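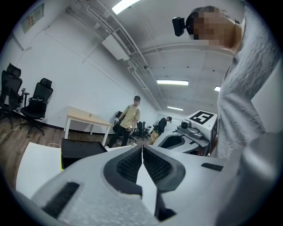

Moving the writing table this month. Finally. It's been on my list since before April and I kept not doing it, because moving a table means dealing with whatever is on the table and I had a LOT on the table. Anyway. The thing that got me going was standing in the workroom one morning and seeing how much floor there is in there that does nothing. Light wood floor, white walls, the two black mesh chairs over on the left side under the framed poster, the little table with the wood top and white legs shoved up against the wall next to them. It's a good room. It's just been laid out by whoever walked in last with a thing in their hands.

So this is a post about desks. Sorry if you came for the soup one, it's coming, I haven't typed it up.

First, the chairs. I have opinions about the chairs. The high back ones with the headrest look like a lot of chair and I was against them. I wanted plain ones, no arms, tuck them under and forget it. Fatima Usman talked me round, she had sat in the same sort for years at her last job and said wait till you've done a full afternoon in one. Fine. She was right. Back doesn't hurt. But they do not tuck under anything! The armrests hit the edge of the table every single time, there's a dent in the small table now, underside, you'd never see it, I know it's there.

Also the five-legged base takes up more room than you'd think. I taped it out on the floor before I believed it. If you are measuring for a desk, measure the chair pushed back with you in it. I measured the chair standing alone and looking innocent and that's how I got the first layout wrong.

Second layout also wrong. I had the small table turned out into the room like a peninsula. Looked great for one evening. Then everybody walked into the corner of it. Hip height, exactly. Back against the wall it went.

Third one is the one we've got and I think it's staying. Small table on the wall for setting things down (bag, mug, mail). Big white table for actual work. Chairs parked on the side when they're not in use. That's all it is. Took me three goes to get there, and a sore hip.

OK the white table. I've been asked about it so here goes. I looked at a Skerer one first, which was lovely and had a drawer, and cost 393 before shipping. Then the Sturnberg one at 372, no drawer, wider. Went back and forth for ages over a drawer. I know what I do with drawers, though. I put dead pens in them. There's a drawer in my kitchen that hasn't closed right since we moved in and I am not making another one. So, no drawer, wider top. Did not regret it so far.

White was the part I worried about. Everyone says white shows everything, and yes it does, it shows pencil, it shows coffee, it shows the ring from the plant pot I put down for "a second". But I like that it shows it. I wipe it down more. The old table was dark and speckled and I found out when I moved it how long I'd been living with crumbs.

For cleaning it's just a damp cloth and then a dry one. Pencil smudges come off with a regular eraser, the white block kind, go gentle. I tried the Reltadent paste my sister swears by (it's for stovetops, I think? she uses it on everything) and it took the mark off but left a dull patch the size of a coin. Don't do that. Or try it underneath first like a sensible person.

What lives on the table now. This was the hard bit. My rule is that if I wouldn't pick it up before lunch, it doesn't get to be there in the morning. So the stapler's gone. Tape gone. The nice dish of paper clips which I loved, gone, it's on the shelf, I have used zero paper clips since and I feel a bit stupid about the dish.

What stayed: a notebook and a pencil. Pretty much it. Everything else comes out when it's needed and is supposed to go back after. Supposed to.

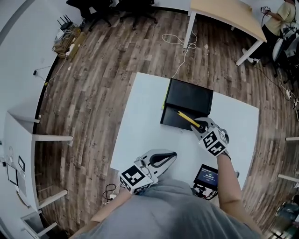 The notebook is black, hard cover, with a strip of lime green down the left edge, and that bit of green is why I can find it. I used to have all-black ones and they vanish. In a bag, on a shelf, under a coat. You'd think a black notebook on a white table would be impossible to lose and I've managed it twice. With the green I spot it right off. I'd buy it again for that alone, the paper is only okay. A little see-through if you press hard.

And the pencil is a yellow pencil. That's the whole review. I went through a phase of mechanical ones, had a good one from a shop called Tiwari, two leads in different thickness, loved it, lost it, bought another, lost that. Yellow pencils I don't lose. Or I do, but there's a box of 40 in the closet so it doesn't matter. Sharpen three at the start of the week, when they're blunt they're blunt.

Small thing about writing in pencil at a white table, your hand picks up the graphite and then puts it down on the tabletop next to the notebook. Little gray smear right where your palm goes. I keep a scrap of paper under my hand now. My grandmother did this when she wrote letters and I thought it was an old lady thing, and now look at me.

Where to put the notebook took some fiddling as well. I used to keep it right at the front edge, square in front of me, and then anything else I needed to do had to happen around it or on top of it. Now it goes at the far side of the table, a little to the right, and the front stays open for whatever I'm doing with my hands. When I want to write I pull it toward me. When I'm done I push it back. Feels like nothing but I get so much more done, I'm not forever stacking things on an open page and then peeling them off again.

It does mean you lean more. If you're short in the arm, or you have a deep table, maybe don't. Or leave it halfway. Mine isn't that deep and I'm standing half the time anyway.

Oh, timing. I meant to put this in further up. I've been using a timer for tidying and it works way better than telling myself I'll do it at the end of the day. A few minutes, go, everything that doesn't belong goes back where it came from, stop when it stops. Even thirty seconds is enough for a table this size if you've not let it go. I had a kitchen one that ticked, drove everyone up the wall. Something with a screen you can read at a glance is better and it doesn't tick.

Cables are not solved. I'm going to say that straight out. I've got the tabletop under control and the floor is another matter. I've tried the velcro ties, the plastic spiral stuff, the box with a lid that you're meant to coil them in. The box filled up in a week and then I had a box AND cables. At the moment anything long gets looped up in a coil and put down on the floor off to the left where feet mostly don't go. Mostly. A hook on the underside of the table would be better, the screw-on kind, except I don't love putting screws in a table I just paid for. Stick-on ones fell off overnight. If you've got some that really hold, tell me which.

Walls next I guess. The poster's staying, I like it up high on that wall, pale colors, doesn't shout. I had thought of hanging a second one to match and then I thought about leveling it and went and had lunch instead. Might do a shelf. One shelf, short, over the small table, so the bag stuff has somewhere that isn't the table. But then it's a shelf and things go on shelfs and we're back where we started.

Few quick answers from the last post's comments while I'm here.

Yes the floor is cold in the mornings. Slippers.

No rug. Chair wheels and rugs don't get along, I tried it in the old place and the corner of the rug got chewed to bits.

The wood top on the small table, I just dust it. Someone told me oil it twice a year and I haven't, it looks fine. Will report back if it doesn't.

And whoever asked how long the whole move took, it was two evenings and a morning, and most of that was me holding the end of a table going "left, no, your left". The table part is quick. Finding homes for everything that was on top of it is what eats the time, so start there, empty it completely first, put it all in a box, and move the furniture with the box out in the hall. Then only take out of the box what you go looking for. Mine's still out there with the stapler and the tape and a bunch of chargers in it. I'll give it till the end of the month and then I'm going to have to look in it.

Soup next time, I promise. It's the lentil one.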